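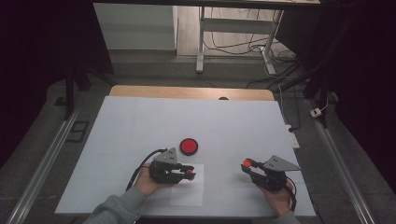
The dropouts on the left unit are a connector fault. I spent the last few evenings on the pair of hand-held grippers and can now answer most of what Raphaël asked, plus one thing he didn't. Both units are on the same firmware and the same revision of the printed body, so any difference between them has to come from the assembly or from how they are held. I run the bench test over a sheet of pale blue paper with the red button near the middle, jaws facing each other, and start with the left gripper above the small white square so that the runs line up when I overlay the logs. The cable comes out of the back of the body and loops down past the hand, and on the left unit that loop turned out to matter.

Raphaël Hoarau wrote on 12 February 2023:

> I have finished printing the second body and have both units talking
> to the Flevbridge board, one per port. Before I order parts for another
> pair I would like to settle a few points.
>
> 1. The left unit loses its jaw reading now and then. The value freezes,
> then jumps. The right unit never does it. I swapped ports on the
> bridge and the fault stayed with the unit.
>
> 2. Zero drifts. I close the jaws fully, zero, work for a while, close
> again and I am off by a bit. Is that the encoder or the printed link?
>
> 3. What rate are you logging at? The bridge will go a lot faster than
> I am using, but my files get big and I don't see anything new in them.
>
> 4. The triangular plate on top. Mine flexes if I push on the corner.
> Do you glue it or is it only screwed?
>
> 5. Pads. I cast mine too soft, I think. They grip well but they fold
> over on anything thin.
>
> Also, has anyone run the cable out of the side of the body? The rear
> exit is in the way of my palm.
>
> Raphaël

Taking these in order, more or less.

> The left unit loses its jaw reading now and then.

Same symptom as mine, and I also started by blaming the bridge. The encoder in the handle is the small Drukanis one with the four-pin header. In the body as drawn, the header faces the rear wall and the plug has just enough room to seat. If you bend the cable sharply as it leaves the body, the plug rotates slightly in the header and the data pin goes intermittent. It doesn't open completely, which is why you get a frozen value instead of an error. The firmware keeps returning the last good reading.

To confirm it, I logged 900 samples with the unit clamped in the vise and the cable straight: no frozen readings. Same again with the cable held in a tight bend toward the body: several freezes, all of them starting when I moved the cable. I then swapped the cable from the right unit onto the left and got the same result, so the cable itself is fine. The right header has a tighter fit, for whatever reason. I would not count on that lasting.

The fix has two parts. First, cut back the ledge behind the header by 3 mm so the plug seats fully. A sharp chisel does it, no need to reprint. Second, add a strain relief. I printed a clip that screws into the existing hole at the back of the body and grips the cable jacket. A zip tie through the same hole also works if you put heat shrink under it first. With both done I can't provoke the fault by bending the cable, although I only have a few evenings on it so far.

Separately, the firmware should not hide this. I patched mine so that a failed read sets a flag in the status byte and the log gets an empty field. The patch is short and I'll send it to the list once I have cleaned up the commit. Anyone who has older logs from these units should look for stretches where the jaw value is exactly constant to the last digit. A real jaw at rest still shows a count or two of noise.

> Zero drifts.

It's the link. The encoder repeats very well on its own. I took the magnet carrier off the printed link and put it on a steel pin in the drill press, indexed it against a stop, and it came back to the same value every time. Back in the gripper, the zero moved after I had been squeezing hard on something solid.

What happens is that the hole in the link goes oval. PLA creeps under the trigger load, and when the jaws are closed hard against each other all of the force goes through that one hole. I have reamed mine out and pressed in a brass bushing. The drift is much smaller, but there's still some left, and I suspect the remainder is in the finger pads: if you zero with the pads compressed, the reading depends on how hard you squeeze. I now zero with the pads just touching, using a strip of receipt paper between them. Pull on the paper, ease off the trigger until it slides, zero there. Crude, but it repeats between people, and squeezing as hard as you can does not.

If you are printing new bodies anyway, the link is worth doing in nylon. I have not tried it myself.

> What rate are you logging at?

30 Hz for everything, jaw and camera both, on one clock. I tried a faster jaw rate and interpolated down afterwards, and the result was the same within noise. A hand doesn't open and close that fast. Where I did see a problem was in letting each unit free-run. The two clocks drift apart, and by the end of a long run the left and right logs are visibly out of step. You notice it on any motion where both grippers have to arrive together. Poll both from the bridge in one loop and stamp them with the bridge clock. The Flevbridge example code does not do this by default. It opens a thread per port.

One more thing on the bridge. It will supply both units from its own 5 V rail, but the rail sags when the second unit is plugged in while the first is running. On my board that was enough to reset the first encoder and lose its zero. Plug both in, then power up. I may put a bigger capacitor on it at some point.

> The triangular plate on top.

Screwed only. I'm using the Sveinbjörnsson plate, the gray one, printed flat with the flange facing down. The flex you see at the corner is mostly in the joint. The two screws are close together and the plate rocks on the boss between them. I filed the boss flat – mine had a ridge from the seam – and the rocking went away. If you glue it you will regret it the first time you need to get at the trigger spring.

Check that the two plates end up at the same angle relative to the jaws. Mine were off by enough to show in the data, and I chased that through the calibration for longer than I care to say before putting a square on it. There is no locating feature in the drawing. There should be one. I'd suggest a shallow slot in the boss and a matching rib on the plate, which would fix the rocking as well.

> Pads. I cast mine too soft, I think.

Probably. The orange ones I have are a firmer silicone than the drawing calls for, and thinner. They don't fold on a sheet of card. The cost is grip on round things: a smooth dowel can rotate in them if you hold it off center. I tried a soft pad on one finger and a firm one on the other and can't recommend it, the contact point wanders.

Color has no effect on the mechanics, obviously, but it's useful that the tip stands out from the black jaw. When I go through the video to check alignment against the jaw log I can find the tip without zooming in. If you recast, put some pigment in.

> has anyone run the cable out of the side of the body?

Not me. I looked at it in CAD. The side wall is where the trigger pivot is, so the cable would have to cross over the spring. The alternative is a right-angle plug at the rear with the cable dropping straight down, which would also take the bend out of the connector. Drukanis lists a right-angle version of the four-pin plug but I haven't found anyone with stock. If somebody at the Skollau workshop has a few in a drawer, I'd take a pair.

As for palm clearance, try gripping from below, with your fingers curled up underneath the body. I had been holding mine like a drill, and switching to that made the cable much less of a nuisance. It also keeps the plate upright without effort. It does put more weight on the wrist over a long session.

Now the item Raphaël didn't ask about. The trigger return spring in the drawing is too strong for this. With the jaws fully open it's fine, but holding a partial opening steady for more than a few seconds is tiring, and you can see the tremor in the log. I cut one coil off mine and stretched it back to length, which is poor practice, and the trace got noticeably quieter. A proper lighter spring of the same diameter would be better. I don't have a part number. If you order another pair, leave the springs out of the order until we have one.

Still open on my side:

- clean up and post the firmware patch
- try the bushing on the right unit as well, so far it's only on the left
- write a single-loop version of the bridge example
- find out whether the bridge reset happens on the older board too. Mine is the July revision.

The strain relief clip and the revised body with the ledge cut back are in the shared folder under Skollau/handgrip. The body file has not been printed yet, only the clip. Check the ledge dimension before you commit a spool to it.

Raphaël, could you send me one of your raw logs with the freezes in it? I want to run the constant-value check on somebody else's data.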